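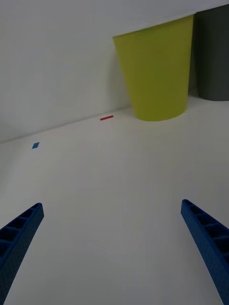
Olo in lime, up against the wall on a white tabletop.

Olo tabletop bin
By Dimden
Product code 3696

We have been selling bins for years and it is rare for one of them to get us this excited, but here we are! Olo is a bin made to live on top of the table instead of under it. It is for craft tables, sewing corners, packing benches, classroom worktops and any desk where bits of paper and thread pile up faster than you can get up and walk to the kitchen.

The shape is what won us over. It is wide at the top and narrower at the base, so you get a generous opening to aim at and a small footprint on the table (which is exactly where you need the space back). Push it right up to the wall at the back and the front of the table stays yours. The lime is a proper cheerful green, bright enough that you can find it with half an eye while you are busy with something else.

Đạt Bùi drew the first version for his own workbench, and the one we sell has hardly moved from that drawing. The rim was made a little softer on the hands, and the base was changed so that it would sit flat on tables that are not perfectly level. Otherwise it is the same bin, and we still love it.

Two together

Most people who come back to us come back for a second Olo, and we understand why. One for paper and one for everything else is a very easy habit to keep, much easier than sorting a full bag at the end of the week.

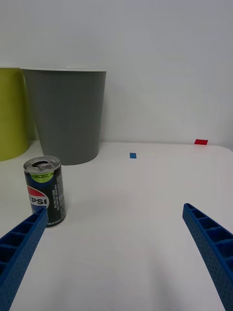 Colour does most of the work when you sort like this. If both bins were the same you would be peering inside every time, or sticking labels on them, and labels peel. Lime and grey standing side by side at the back of a white table are easy to tell apart even from across the room, and when a drinks can like the Pepsi in front of the grey one is ready to go, it hasn't far to travel. We use lime for paper in our own office and grey for cans and bottles, but plenty of customers do it the other way round. The two can overlap slightly if you are tight for width, with one standing a touch further forward, and you can still get a hand into either of them.

Details

Colours: lime, grey
Weight: 535 g each
Sold: singly or as a pair
Liner: not needed for dry rubbish, any small bin bag will fit
Stacking: yes, one inside the other, up to 13 high
Guarantee: 2 years

Looking after it

Warm water and washing-up liquid is all it wants. Wipe the inside, tip it upside down on a tea towel and leave it to dry. For sticky drink spills let it soak for a few minutes first. Please don't use wire wool or scouring powder, as the matt finish on the grey will go shiny in patches. A drop of white spirit on a cloth will take off most pen marks, but try it underneath first.

A few things we get asked

Can it go on the floor? Of course, it will sit anywhere flat. It is light though, so a big dog or a small child will have it over.

Is there a lid? Asif Naqvi is working on one at the moment and we have seen a very promising sample. We hope to have lids in both colours in October, and they will fit every Olo already sold.

Does it match the Dhanial desk tray? The lime is the same lime, yes! The grey is a shade lighter than the tray, which looks good next to it but won't be a perfect match.

Delivery

Olo goes out by ordinary parcel post. Pairs are sent stacked with a sheet of paper between them. Shops and schools wanting a full stack can order through Sunoreck, who keep both colours on the shelf. The next batch of lime arrives on 23rd June, and you can order from it now.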